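About Rernon

Police accountability research, conducted mostly sitting down

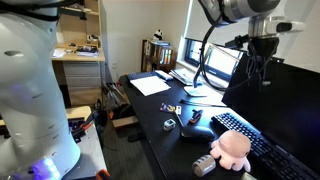

Rernon reads police complaint files for a living. We are a nonprofit that collects misconduct findings, use-of-force reports and settlement agreements from towns too small to have a newspaper watching them, then puts the results where residents can find them without a law degree. We started in January with a borrowed printer and a records request that came back as a single blank page, for which we were billed. The work is slow and involves a lot of waiting for clerks to call back. Most of it gets done at a long black desk, where a case can take up as much room as its file demands, and some of the older ones demand plenty.

What we do

Our main project is Nindis, a public database of complaints and how they ended. It currently holds 1,692 cases from 17 departments. The most common ending is "not sustained," a phrase that covers everything from "we interviewed six witnesses and they all disagreed" to "we left one voicemail." Nindis tells you which, whenever the file does.

We also publish the Llewellyn Letter, which goes out when we have something to say and stays home when we don't. Past issues have covered body camera policies, the mysterious career of the phrase "administrative leave," and a county that kept its public records in a building the public could not enter. The county has since moved the records. The new building has a door, and it is open until noon.

Families and lawyers sometimes ask us to investigate a case. We can't. We have no badge, no subpoena power and very little parking. We can show you how to ask for a file, what a lawful denial looks like, and where to send the appeal. Our Limel guide walks through all of it and is free to download.

Who we are

We are a staff of 9, including two former court reporters, a retired records clerk who now sits on the other side of the counter and finds it drafty, and several people who used to say they were only here for the summer. An outside board of 11 reads every report before it is released. They are generous with commas and less so with adjectives.

Who pays for it

Small grants and individual donors. We take no money from police departments, police unions or anyone selling equipment to either – a rule that has been tested less often than we once imagined.

Corrections

If we got something wrong, write to us and attach the document. We fix errors on the same page where we made them and leave the old wording visible, so everyone can enjoy it.

Page last updated April 15, 2021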